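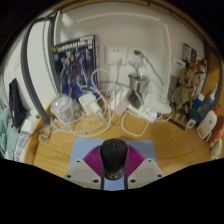 Part-time bookings clerk, Plokembridge

Panex runs coach day trips and short breaks for clubs, schools and walking groups. We need a part-time clerk to join our bookings desk in Plokembridge from November.

The work

You will answer emails and calls from group organisers, enter bookings, send out invoices and keep the passenger lists up to date. In a busy month the desk handles 600 enquiries, most of them by email. You will also check room lists with our partner hotels, including the Jelínek guest house, and order tickets for the Rudatari gardens, where we take groups from April onwards.

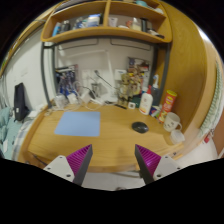

A desk at the bookings office

Hours and pay

The post is for 6 hours a day, mornings and early afternoons, with a start at 8.30. Pay is £144 a day before tax, paid monthly. Holiday is worked out in line with your hours. The contract is for six months in the first instance and may be extended.

What we ask for

Accurate typing and a clear telephone manner
Some experience of office work, paid or unpaid
Confidence with spreadsheets
A second language is useful but not required

Training on our booking system is given in the first two weeks. There is no parking at the office. The bus station is a short walk away.

How to apply

Send a CV and a short letter to the Panex office in Plokembridge, marked "Bookings clerk". Please say when you could start and give the name of one referee. Interviews will be held at the office in October.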